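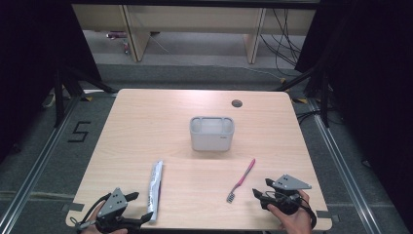 Reviewed by the Equipment Desk, Modise Student Robotics Program | Jan 16, 2025

Search reviews
Enter keyword or product name
Go

Gralis Two-Hand Demonstration Kit: Review for Student Clubs

The Gralis Two-Hand Demonstration Kit is a pair of hand-held grippers intended for secondary and college clubs that wish to record manipulation tasks by hand and use the recordings in later coursework. The Modise program used one kit for the whole of the fall term with a club of beginning and intermediate members. This review reports on the suitability of the kit for supervised student use. It does not assess the software that Gralis sells separately.

Tasks and Workspace

The program assigns everyday tidying tasks, as the objects are inexpensive and every student already knows how they should be handled. The bathroom set is the standard first exercise. A toothbrush and a tube of toothpaste are laid out on the table with a two-compartment caddy, and the student is asked to place both items in the caddy, using one gripper in each hand. The narrow slot of the caddy is the more difficult target, and instructors should expect most early errors to occur there.

A light wooden table with a plain surface has served well. Black tape near the front corners gives students a fixed reference when they return to the table after a break. Clubs that share a room are advised to mark the floor in the same manner and to number each station. The kit does not include tape, a table, or task objects.

Handling and Comfort

Students adapted to the grippers quickly. The opening and closing motion is direct, and members who had never handled club equipment completed the bathroom exercise during their first session. The wrist straps are secure once fitted, although the smallest setting remains loose on younger students. The triangular plate on top of each unit adds height, and some members initially struck the two plates together when working close to the center of the table.

Cable management is the weakest aspect of the design. The cables leave the device near the wrist and tend to settle at the front edge of the table. Our instructors now ask each student to clear the cables before every attempt. The competing Sornov kit routes its cables along the forearm, and the program considers that arrangement superior.
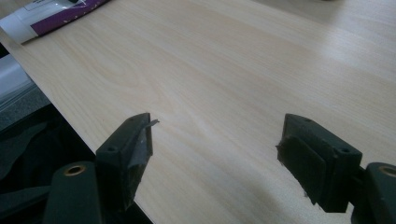

Category: Hardware / Grippers and End Tools

Finger Construction and Wear

The dark green finger blocks are rigid, and none cracked or loosened during the term. The arms that carry them are fitted with brass-colored bushings, and the movement remained smooth throughout. The flat, beveled shape of the blocks is well suited to boxes and tubes lying on a table. It is less well suited to thin, round handles, which tend to roll before the fingers close.

The gripping faces deserve closer attention. The pads provide good friction, but their edges become ragged with use, and strips of tape at the fingertips can fray and stand away from the face. A loose end may catch on packaging and spoil an attempt. The program recommends that pads be inspected before each session and that fraying tape be trimmed or replaced by an instructor. Gralis supplies 4 spare pads with each kit, a quantity we regard as insufficient for a full year of club activity.

Instruction Materials

The printed guide is clear on assembly and strap adjustment. It is brief on the subject of lesson planning, and clubs will need to prepare their own task sheets. The sheets used in our program set out the starting position of each object, the required final position, and the conditions under which an attempt is to be repeated. Students recorded 2346 attempts during the term under this system, and the written conditions reduced disputes over which attempts should be kept.

Price and Support

The program purchased its kit through the distributor Jirnetti for 2000 dollars, including the spare pads and a carrying case. Replacement pads ordered in July arrived in six days. Questions concerning the straps were answered in writing and without delay.

Recommendation

The kit is recommended for clubs with an instructor present at each station and a budget for replacement pads. Clubs whose members are mainly of middle school age should arrange a trial fitting of the straps prior to purchase. Clubs that already own the Sornov kit will find little reason to change.

Rating: 4 out of 5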